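Home | About | Products | Test Notes | Stockists | Contact

Print this page | E-mail this page

About Claromo

Claromo designs and sells kitchen racks, drainers and trays. The office and sample room are in Moltham. Wire forming and coating are done under contract by Homevora at its Cárdenas plant, and finished parts come back to Moltham for assembly and packing.

The current catalog has 26 items. Of these, 19 are dish racks or parts for dish racks. The remainder are pot lid holders, cutlery cups and shelf inserts.

How we test

Each new rack is loaded with a standard set of plates, bowls and mugs and left for 400 load cycles. Divider spacing is measured before and after. A rack is rejected if any upright has moved far enough to let a side plate lean on its neighbor. Coating is checked at the welds, where wear normally shows first.

Trays are tested separately. Water is poured in at the center and the tray is weighed after draining. Ridge height and slope are adjusted until the retained amount falls within the limit for that size. Samples that pass are then set out on a domestic table or counter next to ordinary appliances, and the footprint is checked with the rack placed both square and at an angle. 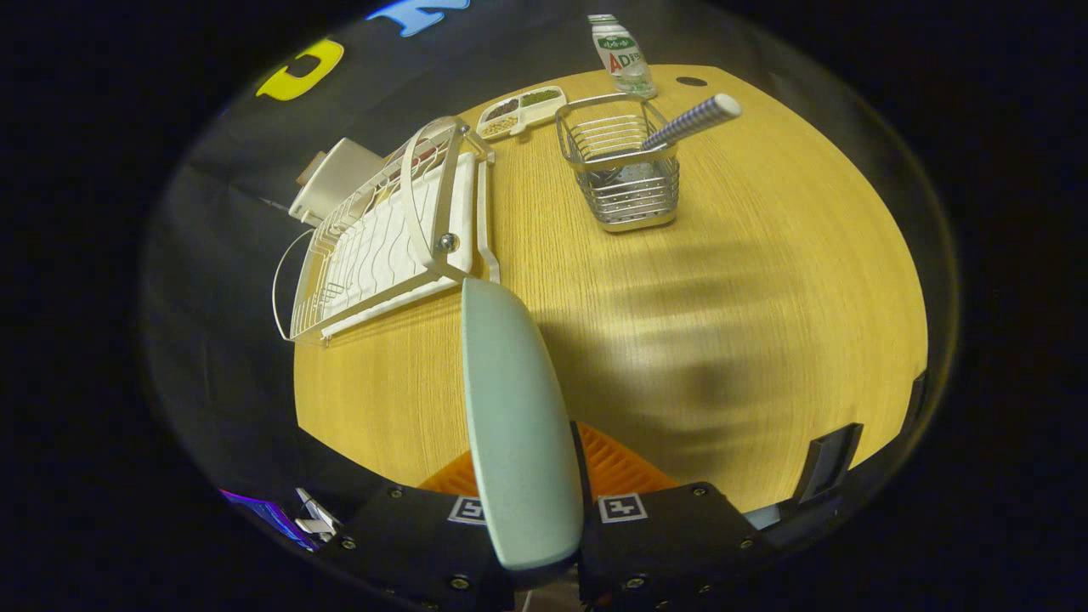 Clearance at the handles is recorded during the same check. A rack that fits a counter on paper can still foul a kettle or a socket once the handle is included, so catalog dimensions are given with handles in place.

Spare parts

Trays, cutlery cups and feet are sold singly. Racks are not repaired once the coating is broken. Part 298 (small tray) was withdrawn in October and is replaced by the standard tray.

Contact: Claromo, Moltham | Copyright Claromo | Page updated September 27, 2022 | Back to top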